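Plusta Bodenpflege-Set für glänzende Fliesen

Zuletzt aktualisiert: 10. März

Seit ich den kleinen Laden von Himwood betreue, werde ich zu keinem Artikel so viel gefragt wie zum Plusta-Set, also schreibe ich hier mal alles zusammen. Im Karton sind ein Liter Konzentrat, zwei Mikrofaserbezüge, ein Dosierbecher und eine Handbürste für die Fugen. Das Set kostet 37 Euro, der Nachfüllkanister mit fünf Litern liegt bei 33 Euro und lohnt sich ab zwei größeren Räumen ziemlich schnell.

Ich nehme das Zeug selbst, und zwar auf weißen Hochglanzfliesen, wo man ja wirklich jeden Schuhabdruck sieht (und jeden Streifen vom Wischen gleich dazu!). Eine halbe Kappe auf acht Liter lauwarmes Wasser reicht. Wer mehr reinkippt, bekommt einen Film, und den kriegt man erst mit zweimal klarem Wasser wieder runter - ich weiß, wovon ich rede. Für die Fugen nehme ich die Lösung etwas stärker, lasse sie fünf Minuten stehen und gehe dann mit der Bürste längs durch, nie quer.

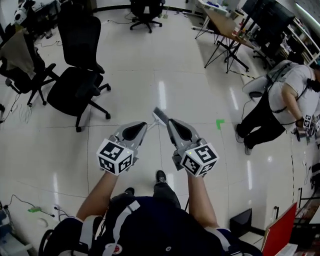 Bei mir im Büro hat das mit den Fugen erst beim zweiten Durchgang geklappt, schrieb eine Kundin aus Wullton, und die Borsten dürften für ihren Geschmack ruhig etwas härter sein. Den Wunsch höre ich öfter. Ab Mai gibt es die Bürste deshalb auch einzeln in einer festeren Ausführung, die weiche bleibt aber im Set, weil sie auf polierten Oberflächen einfach die sichere Wahl ist.

Noch was zu Bürostühlen: Harte Rollen hinterlassen auf Glanzfliesen gern graue Spuren. Die gehen mit dem Konzentrat pur auf einem feuchten Tuch weg, danach gut nachwischen. Auf Marmor und anderem Kalkstein bitte nicht verwenden, auch nicht verdünnt! Bei Feinsteinzeug und glasierter Keramik hatte ich bisher keine Probleme.

Artikelnummer 824, Lieferzeit drei bis vier Werktage. Vom Set haben wir inzwischen mehr als 1.599 Stück verschickt, momentan ist es wieder auf Lager. Die Bezüge bei 60 Grad waschen, ohne Weichspüler, und an der Luft trocknen lassen.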